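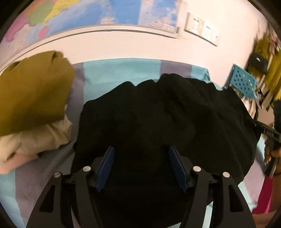
Blue pads, black cloth: one of the hand-held grippers with a crumpled black cloth in front of it.

Filed under: Grippers & Hands | Interviews

Harpreet Lachance has spent most of June folding clothes, and she'd happily do it all again. Her team at Cimholm has been comparing pads for hand-held grippers, and she lights up when the talk turns to black fabric.

"Black is brilliant for this," she says. "The folds nearly vanish on camera, so you find out very quickly whether you were leaning on your eyes or on the feel of the thing."

She tried the softer pad first, then a firmer one from Tarnidard – 50 grasps each, same garment. The firm pad let go cleanly. The soft one kept hold of thin hems, and she loved it for that.

Her colleague Nathalie Girard prefers to talk about hinges. "I want the fingers to close the same way on the last grasp as on the first," she says. "We did 812 closes in one sitting and my thumb knew about it!"

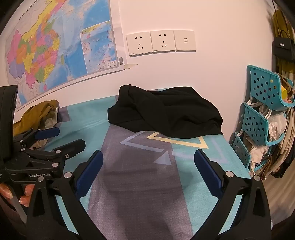 Does a softer pad wear out sooner?

It depends on the fabric. Denim marked ours early on, while cotton hardly touched them.

Next for the pair is a wrist camera trial, with four lenses to get through. Lachance has already picked her favourite – the widest.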